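Cleltholm to open its Paper Room to the public this April
18 December 2018 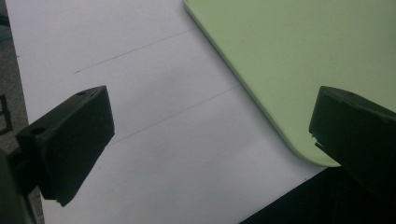 A large sheet of white paper laid flat on a work surface.

Cleltholm, the community print and drawing house in Fenddale, is delighted to announce that its Paper Room will open its doors to everyone this April, with free drop-in sessions, a lending drawer of sample papers and a programme of gentle, unhurried workshops for beginners of every age.

The Paper Room has been a long while in the making. When Cleltholm moved into the old seed merchant's building by the canal, the top floor was used for storage, and for several years it held little more than spare chairs and a very large number of boxes. Those boxes, many of them left to the house by the former Kirnow paper mill when it closed, proved to be full of sample sheets, swatch books and handwritten order ledgers — a record of everyday paper made in this valley for printers, grocers, schools and letter writers.

Over the past two years the collection has been sorted, cleaned and listed, and it now stands at 3,858 items. Of these, 2,880 are loose sample sheets, and 113 are bound swatch books that visitors will be welcome to leaf through at the long tables under the skylights. The ledgers are more delicate and will be brought out on request, with a member of staff on hand to help with the old handwriting, which can be a bit of a puzzle until you get your eye in.

The workshops will cover folding, simple bookbinding, marbling and drawing on large sheets, and all materials are included. There will be 112 free places in the opening season, with a share kept back for Fenddale schools and for families who have not visited before. No experience is needed, and younger children are very welcome as long as they bring a grown-up along.

The new shelving and plan chests were made by Prins, the joinery workshop just across the yard, who have been patient and good-humoured neighbours throughout — even when the drawers had to be made a little deeper at rather short notice.

Booking for the workshops opens in the new year, at the front desk and on the Cleltholm website. Drop-in sessions do not need to be booked. The Paper Room is reached by lift or stairs from the main entrance, and tea and coffee will be served on the ground floor.

ENDS

Notes to editors

Cleltholm is a charity offering affordable studio space, classes and exhibitions in Fenddale. Press visits to the Paper Room can be arranged before the opening through the front desk.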